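Glastisch, Teil 5. Runde Platte, klar, dunkles Untergestell. Thema heute: Pflege und was draufsteht.

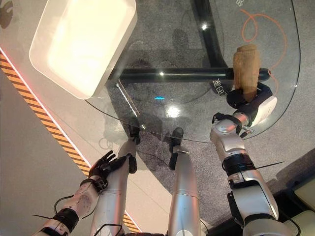

Klarglas verzeiht keine Schlieren. Bei Streiflicht von der Seite sieht man jeden Wisch. Das weiße Tablett spiegelt sich schwach in der Platte, bei Schlieren wäre die Spiegelung fleckig.

Reiniger: Greslow, 9 ml auf den Liter, lauwarm. Kadix war mir zu fett.
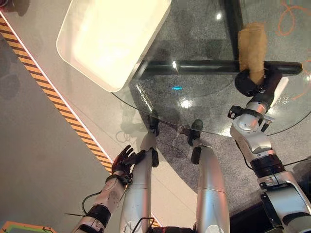 Tablett schräg auf Glas, Gestell von oben.

Zum Tuch: Frottee nur zum Nachtrocknen, gerollt lagern – gefaltet gibt es Kanten. Waschen bei 55 Grad, ohne Weichspüler.
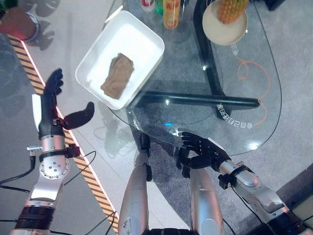
Weichspüler legt einen Film auf die Faser, der landet dann auf der Platte. Frøydis Ekström schwört auf Essig im letzten Spülgang. Teste ich im August. 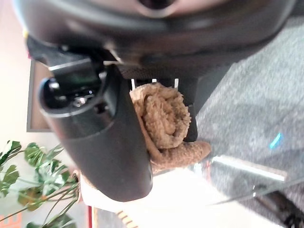 Wie oft die Platte abnehmen?
Einmal im Jahr reicht, dabei die Auflagepunkte am Gestell mitreinigen.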